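Notebook, May 29, 2026
Skilanden house, back bedroom

Second go at the small-things sort. I've moved off the kitchen bench because the light in there is hopeless after lunch and I was forever picking things out of the sink, so today's tray went on the bed with the striped cover. I know Tormod prefers a proper table, and he has told me so more than once, but I do like the bed for this. You can sit on the edge of it with a cup of tea and nothing that falls ever goes far.
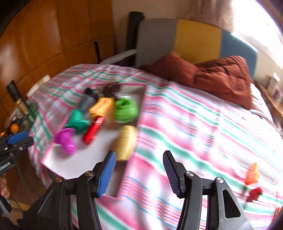
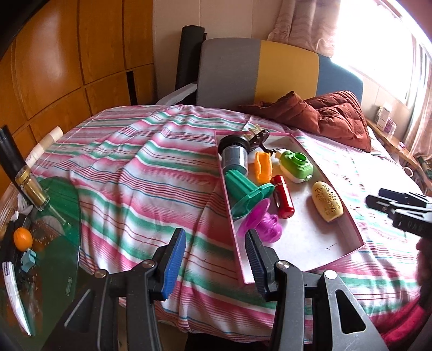 White tray with the pink edges on the striped cover, both times.

What I was trying to do

The idea (mine, so blame me) is to find out how small odds and ends ought to live in a tray so that a person can take out one without disturbing its neighbours. We had grand plans in September for little dividers, and I still have the Prurnance set in its wrapping somewhere, but I wanted to get a feel for a plain open tray first. It's a humble sort of question, I realise, but anybody who has gone hunting for one particular thing in a full drawer will understand why it's worth an afternoon.

I kept to a mix of shapes and colours. There's the grey cylinder with the black top, the teal piece with the wide flared base, the magenta one with its ribs and knobs, something orange, something red, and the yellow one with the lettering. The green one with the round opening is my favourite of the lot and I couldn't tell you why.

Standing up or lying down

This is where most of the afternoon went. The teal piece is perfectly happy upright on its flare, and it also lies down quite comfortably, but lying down it takes up a good deal more of the tray and likes to lean on whatever is next door. When it's up against the grey cylinder you more or less have to deal with both. I'd written "store upright" in the margin and then crossed it out, as upright it hides anything behind it, and then I wrote it in again. Leave it in for now.

The yellow one wants to be along the side, on its own, where you can get hold of it from either end. I tried it in the middle for a while and it only got in the way.

Brown and black things disappear at the back. Bright colours can go anywhere, but the dull ones should really come forward, and I've been doing it the wrong way round for weeks.

The bed, for and against

For: soft, quiet, a comfortable height, and a pleasant room to be in, with the grey, yellow and blue headboard to look at. It does cheer the place up.

Against: the cover bunches. Each time I leaned over, it rucked up, and once there's a fold under one corner the tray has a tilt and the round things start making up their own minds. I smoothed it out a good many times and finally slid the Eklund cutting board underneath, all 785 grams of it, which settled matters nicely. I should have done that at the start.

Also against: all those stripes. With pink, white and green in the cover, a small pale thing set down beside the tray can be surprisingly hard to spot again. A plain blanket over the top would fix it, and there's a Fumberg one in the hall cupboard if it hasn't gone to the wash.

Odds and ends

Set timer for 18 minutes a round, which felt right. Two rounds and then a break. Any longer and I get careless and start just dropping things in.

The floor of the tray could do with a proper scrub. There are faint dark streaks toward the front corner. Try bicarb before anything harsher.

Tormod, if you're reading this before I see you: could you bring back the shallow tray you borrowed, the 200 mm one? I'd like to try the same pieces in something smaller and see how quickly I lose my temper.

Next time: plain blanket, board underneath from the beginning, dull colours to the front.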